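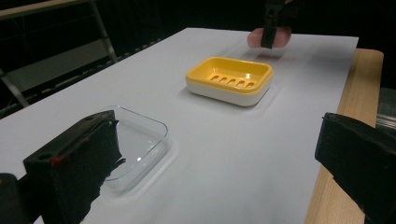 Seifenschalen sind kein Gegenstand, über den man lange spricht. Giang Võ tut es trotzdem, seit elf Jahren und meistens an Samstagvormittagen, wenn ihre Werkstatt für Kundschaft geöffnet ist. Sie entwirft Kleinteile für Bad und Küche, zuerst bei dem Haushaltswarenhersteller Garnard, seit drei Jahren unter dem eigenen Namen Drastura. Die Werkstatt liegt im Erdgeschoss eines ehemaligen Druckereigebäudes. Vorn steht ein Verkaufsregal, hinten wird gearbeitet. Das Gespräch fand am 18. Mai 2019 statt, am hinteren Tisch, neben einem Waschbecken, das nur zum Testen da ist.

Angefangen habe sie mit Deckeln, sagt Võ. »Bei Garnard war ich für Deckel zuständig. Brotdosen, Vorratsdosen, alles mit Schnappverschluss. Nach ein paar Jahren wollte ich etwas machen, das keinen Deckel hat.« Der Wechsel zu den Seifenschalen kam über eine Reklamation. Eine Kundin hatte eine Schale zurückgeschickt, in der die Seife festgeklebt war, zusammen mit der Seife. »Das Paket lag zwei Wochen im Lager, weil niemand wusste, welche Abteilung das ist. Dann lag es bei mir.«

Das Problem ist bekannt. Ein Stück Seife, das im eigenen Wasser liegt, wird an der Unterseite weich. Es klebt, verliert Masse und hinterlässt einen Belag, den man mit dem Fingernagel oder einer alten Zahnbürste entfernen muss. Die einfachste Abhilfe ist ein Einsatz mit Öffnungen, unter dem sich das Wasser sammelt. Solche zweiteiligen Schalen gibt es seit Jahrzehnten, und Võ behauptet nicht, sie erfunden zu haben. »Oben ein Einsatz mit Schlitzen, unten eine Wanne. Das hatte meine Großmutter auch. Ihre war rosa.«

Woran man arbeiten könne, seien die Einzelheiten. Sie zählt auf, womit sie sich zuletzt beschäftigt hat: wie hoch der Rand des Einsatzes sein muss, damit die Seife beim Zurücklegen nicht herausrutscht. Wie tief der Boden liegt. Wie breit ein Schlitz sein darf, bevor sich kleine Seifenreste hineindrücken und ihn verstopfen. Runde Löcher habe sie früh aufgegeben. »Ein rundes Loch mit wenig Durchmesser hält das Wasser fest, da bleibt der Tropfen einfach drin hängen. Bei einem langen Schlitz läuft er irgendwann zur Seite und dann nach unten. Und man kommt mit der Bürste durch.«

Ihre Versuche hält sie in einem karierten Heft fest. Bisher sind es 897 Einträge, die Nummern laufen durch, auch über das Heftende hinaus in das nächste. Ein Eintrag besteht aus Datum, Seifensorte, Gewicht vorher, Gewicht nachher und einer Bemerkung. Die Bemerkungen sind kurz. »Klebt« steht da oft, seltener »klebt nicht«, einmal »Seife weg, vermutlich Sơn«.

Gemeint ist Sơn Sầm, der die Werkstatt mit ihr teilt und die Formen baut. Er kommt während des Gesprächs dazu, wäscht sich die Hände am Testbecken und wird von Võ gebeten, die Uhrzeit aufzuschreiben. Er schreibt sie auf. Auf die Frage, was ihm an den Seifenschalen wichtig sei, sagt er: »Dass man die beiden Teile auseinanderbekommt, wenn die Hände nass sind.« Das sei der Punkt, über den sie am längsten gestritten hätten. Võ wollte einen Einsatz, der eng sitzt und nicht klappert. Sầm wollte Spiel. »Wenn es eng ist, zieht es Wasser in die Fuge, und dann saugt sich das fest. Dann hebt man oben an und hat beides in der Hand, und unten schwappt die Brühe raus.« Die Lösung war ein kleiner Absatz innen an der Wanne, auf dem der Einsatz nur an den Ecken aufliegt. Im Februar haben sie die Form dafür geändert, seither ist nichts mehr daran gemacht worden.

Die Farben sind ein anderes Kapitel. Die Unterteile von Drastura sind alle weiß, die Einsätze gibt es in Gelb, Grau und einem dunklen Grün. Am besten verkauft sich Grau. Võ selbst benutzt Gelb. »Gelb ist die Farbe, auf der man sieht, ob man putzen muss, jedenfalls bei weißer Seife. Bei Grau sieht man es auch, aber man kann sich einreden, es sei der Schatten.« Dass das Unterteil weiß bleibt, hat mit der Produktion zu tun. Die Wannen werden in größerer Menge auf einmal hergestellt, die Einsätze nach Bedarf. Wer einen anderen Einsatz möchte, bekommt ihn einzeln und behält die Wanne.

Neben den zweiteiligen Schalen führt die Werkstatt auch durchsichtige, einteilige Schälchen, rechteckig mit runden Ecken. Sie stammen nicht von Võ, sie kauft sie bei Prudmont zu, einem kleinen Händler für Badzubehör. Für Seife empfiehlt sie sie nur eingeschränkt. »Für ein Gästebad, wo zweimal im Monat jemand die Hände wäscht, ist das völlig in Ordnung. Für eine Familie nicht.« Die meisten Käufer nähmen sie ohnehin für andere Dinge, für Ringe, Haarklammern, Büroklammern, eine Kundin für Blumensamen. Der Vorteil sei, dass man von der Seite sehe, was drin ist. Der Nachteil sei derselbe, sobald Seifenreste darin stehen.

Auf dem Arbeitstisch stellt Võ gern eine durchsichtige und eine zweiteilige Schale nebeneinander, wenn Kunden unschlüssig sind. Sie redet dann wenig. Sie legt in jede ein nasses Stück Seife und kümmert sich um etwas anderes. Nach einer Viertelstunde fordert sie die Leute auf, beide Stücke hochzuheben. »Manche kaufen danach die durchsichtige, weil sie ihnen besser gefällt. Das ist ihr gutes Recht.«

Über den Tisch selbst spricht sie fast so ausführlich wie über die Schalen. Die Platte ist aus hellem Holz, und Wasser bekommt ihr nicht. Deshalb liegt beim Arbeiten eine weiße Unterlage darauf, die sich abwischen lässt und die Sầm auf Maß geschnitten hat. Ganz bedeckt sie den Tisch nicht. Am Rand bleibt ein Streifen frei, dort legt Võ das Heft ab und den Stift. »Das Heft darf nicht auf die Unterlage. Das ist die einzige Regel hier, und die habe ich selbst am häufigsten gebrochen.« Zwei Seiten aus dem vergangenen Jahr sind gewellt, die Tinte ist verlaufen. Die Werte hat sie nicht wiederholt, die Nummern gelten trotzdem.

Weiß sei außerdem praktisch, weil man Rückstände und Kratzer an den Mustern besser erkenne. Bei den durchsichtigen Schalen müsse man allerdings aufpassen, wohin man greife. Auf weißem Grund sehe man von ihnen oft nur die Kanten. Ihr sind auf diese Weise schon mehrere vom Tisch gerutscht, alle haben es überstanden.

Welche Seife sie für die Versuche nimmt, ist eine Frage, die sie erwartet hat. Es sind drei Sorten: eine einfache Kernseife, eine überfettete Seife mit Olivenöl und eine stark parfümierte, die Sầm nicht riechen mag und die deshalb am Fenster steht. Die Olivenölseife ist die schwierigste. Sie wird schneller weich und braucht länger, bis sie wieder fest ist. »Wenn eine Schale mit der Olivenölseife zurechtkommt, kommt sie mit allem zurecht.« Die Stücke liefert Hòa Lò, die zwei Straßen weiter unter dem Namen Lục Seifen siedet. Von ihr kam auch der Hinweis, dass viele Leute ihre Seife zu groß kaufen. Ein großes Stück liegt mit einer großen Fläche auf und verdeckt die Öffnungen. Lò schneidet ihre Blöcke inzwischen etwas schmaler, und Võ hat den Boden des Einsatzes so belassen, wie er war.

Zum Reinigen hat sie wenig zu sagen. Einmal in der Woche auseinandernehmen, die Wanne ausleeren, beides mit warmem Wasser abspülen. Wer hartes Wasser hat, legt die Teile ab und zu in Essigwasser, 10 Minuten reichen. In die Spülmaschine dürfen sie auch, vorausgesetzt, man wischt vorher die Seife ab. »Sonst schäumt es. Das hat ein Kunde ausprobiert und mir ein Foto geschickt, vom Küchenboden.« Von Scheuermilch rät sie ab. Die Oberfläche werde davon matt, und an matten Stellen halte sich der Belag besser.

Das Geschäft läuft, mehr sagt sie dazu nicht. Zwei Haushaltswarenläden in der Stadt führen die Schalen, der Rest geht über den Samstagsverkauf. Einen größeren Auftrag für ein Hotel hat sie im vergangenen Jahr abgelehnt. Das Hotel wollte die Schale einteilig, damit beim Putzen nichts verloren geht. »Ich habe das verstanden. Ein Zimmer hat eine Viertelstunde, da nimmt keiner etwas auseinander. Aber dann brauchen sie mich nicht, dann können sie die von Prudmont nehmen.« Sie hat dem Einkäufer die Telefonnummer gegeben. Ob er angerufen hat, weiß sie nicht.

Was als Nächstes kommt, steht noch nicht fest. Sầm möchte eine Ablage für Spülbürsten machen, in der das Wasser ebenfalls nach unten abläuft. Võ ist dafür, hat aber noch keine Form, die ihr gefällt. Die ersten Entwürfe stehen im Verkaufsregal ganz unten, ohne Preis. Einer davon kippt um, sobald man eine Bürste hineinstellt. Sie führt es vor und stellt ihn zurück.

Gegen Mittag kommt ein Mann herein und fragt nach einem einzelnen Einsatz in Grün. Die Wanne habe er noch, der alte Einsatz sei beim Umzug verschwunden. Võ sucht im Karton unter dem Tisch, findet Grau und Gelb und schreibt sich seine Nummer auf. Die grünen werden in der kommenden Woche wieder gemacht.

Die Werkstatt von Drastura ist samstags von zehn bis vierzehn Uhr geöffnet. Einzelne Einsätze können vorbestellt werden, alte Wannen bitte zum Vergleich mitbringen.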